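The Flisden Folding Desk, reviewed by Nathalie Sandhu

I've had the Flisden in my back bedroom for 9 weeks, long enough to stop being polite about it. It arrived in 2 boxes, one of which held a single bracket and a great deal of paper. Putting it up took an evening and most of my goodwill. The instructions are drawings only, by someone who draws hands well and screws badly.

Once up, it is a decent desk. It takes a monitor, a lamp and both my elbows, and it doesn't wobble unless I type crossly. The surface shows every mug ring, as my old Tedesco did, but these wipe off.

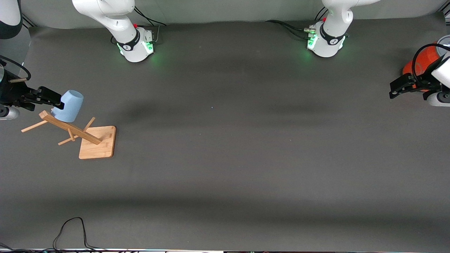
Rerndale Home Review, November issue, page 9

Folding is where we fell out. The leaflet promises 200 folds a year without complaint. Mine complained at the fourth, with a noise like a goose in a lift. A drop of oil cured the goose and left a mark on the carpet.

Concetta Fiore, two doors down, has the larger model and never folds it at all. She loves hers.

Worth buying if you want a small desk and mean to leave it open. Three stars, and half of one more for the lamp clip.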